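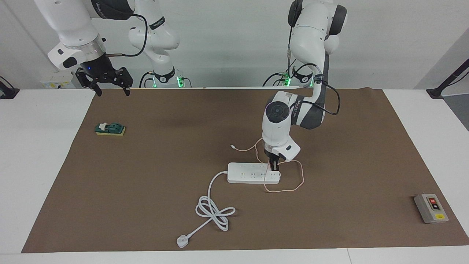 作業台の電源タップと充電ケーブル(茶色いマットの上)

電源タップ・コード類 点検チェックリスト(コメント付き)
場所:Tromon 2階 作業室
点検日:02/04/2024
管理番号:881
記入:Preben Gunnlaugsson

今回もわたしが書きます。前回の表は「○」ばかりで、あとで読み返しても何を見たのかさっぱりだったので、今回は思ったことをどんどん書き込むことにしました。長いです、すみません!お茶でも飲みながらどうぞ。

1.タップの置き場所
□ 平らな面に置いてある → ○
□ 水や飲み物が近くにない → ○
□ 台の端から落ちそうになっていない → ○
コメント:台の真ん中あたり、茶色いマットの上なので、まあ優等生です。床に置くとどうしても綿ぼこりを吸うし、椅子のキャスターで踏むし(やりました、わたしが)、台の上に上げてからはずいぶん気が楽になりました。マットは前に使っていた薄いのより滑りにくくて好きです。

2.タップ本体
□ ひび、欠け、変色がない → ○
□ 差し込み口に焦げ跡がない → ○
□ 差し込み口にほこりが詰まっていない → △
□ 定格の表示が読める → ○(裏面)
コメント:白い長いタイプは汚れが目立つので点検向きだと思います。本当におすすめ。△にしたのは、端の差し込み口にうっすらほこりがあったからです。プラグを抜いてから乾いた刷毛で掃いておきました。エアダスターを使いたがる人がいますが、奥に押し込んでしまうこともあるので、わたしは刷毛派です。濡れ布巾は絶対だめですよ!

3.電源コード
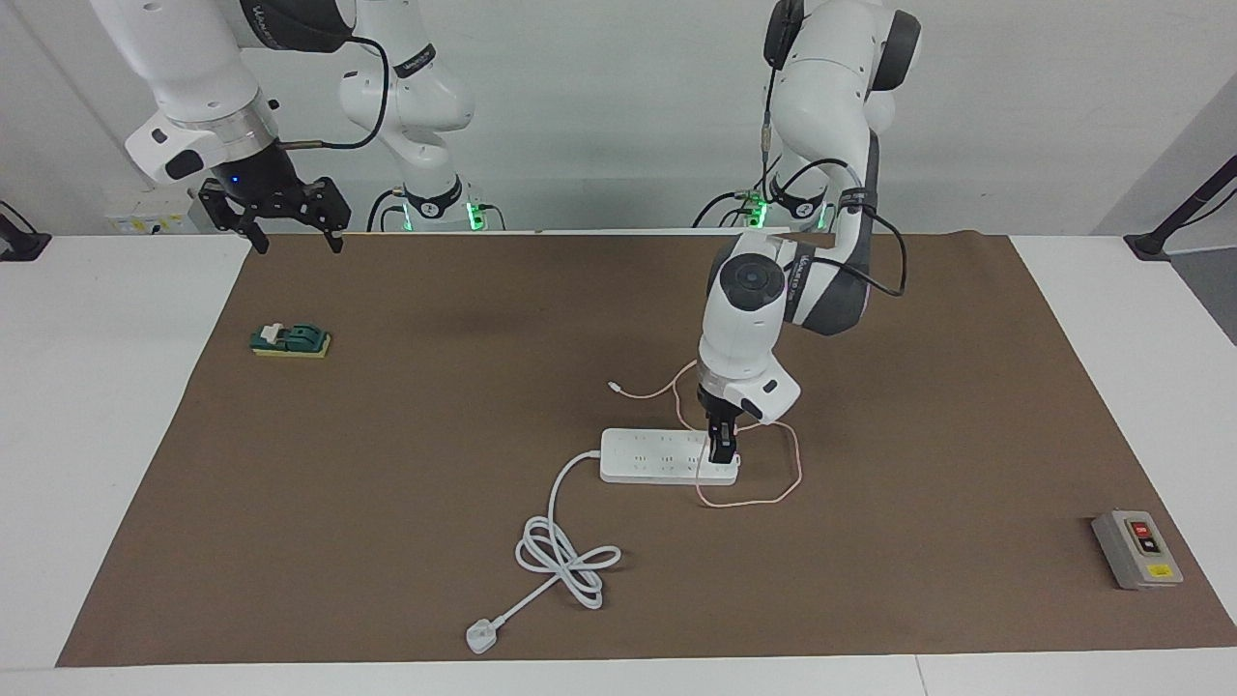
コードは左の端から出て、手前へゆるく輪を描きながらプラグまで来ています。このくらいふんわりしていれば合格です。怖いのはきつく束ねたまま使うことで、結束バンドでぎゅうぎゅうに縛ったコードに大きな電流を流すと熱がこもります。棚の奥にまだ一本、縛ったままのがありましたよね?見つけた人はほどいておいてください。

□ 束ねたまま使っていない → ○
□ 被覆に傷、つぶれ、硬くなった所がない → ○
□ 付け根がぐらつかない → ○
□ 台の脚やキャスターに踏まれていない → ○
コメント:付け根は指で軽く曲げながら確かめました。見るだけだとわからないんですよね、ここ。手で触るときは必ずプラグを抜いてから。

4.プラグ
□ 刃が曲がっていない → ○
□ 三本とも緩みや変色がない → ○
□ 変換アダプターを重ねて使っていない → ○
コメント:三本のピンのプラグなので、壁側の口が合わないと変換を噛ませたくなる気持ちはわかります。でも二段重ねは禁止です。Stisuraの部屋で変換に変換を足しているのを見たときは変な声が出ました。合う口がなければ、勝手に工夫しないで先にわたしに聞いてください。

5.充電ケーブル
□ コネクターが曲がったり割れたりしていない → ○
□ 折れ癖や中身の露出がない → ○
□ タップやほかの物の下敷きになっていない → ×
コメント:今回唯一の×がここです。ピンクがかった桃色の細いケーブル、色がかわいくて気に入っているんですけど、右のほうでタップの下に入り込んでいます。細いケーブルは重みと擦れに弱いので、下をくぐらせず横に逃がしてください。直すのは十秒です。輪にするなら大きめにゆったりと。右側の輪くらいの大きさがあれば、曲げのほうは心配していません。あと、使い終わった充電ケーブルは出しっぱなしにせず、Nepiaの引き出しへ!

6.容量
□ つなぐ物の合計が表示の範囲内 → ○
□ 電熱器具をつながない決まりが守られている → ○
コメント:うちの決まりは、同じ型のタップ全部で合計2,000ワットではなく、一本ごとに本体表示の数字まで、です。古い掲示には2,000とだけ書いてあって誤解のもとなので、わたしがはがしました。新しい掲示は6月までに貼ります。電気ケトルは給湯室で使ってくださいね。冬場にこっそり足元ヒーターをつないだ方、怒っていないので次からはひとこと相談を。

7.片付けのとき
□ コードではなくプラグを持って抜く
□ ゆるく巻いて面ファスナーで留める
□ 充電ケーブルは別の袋に入れる
コメント:この欄は毎日使う人が自分で見てください。肘に巻きつけてぐるぐるやるのは、ねじれるのでなしでお願いします。

対応が必要なもの:2件
・差し込み口のほこり(清掃済み、次回もう一度見る)
・充電ケーブルの位置(最初に使う人が直す)

予備のタップはGrivardの棚の下段です。持ち出したら管理番号と名前を貸出表に書いてください。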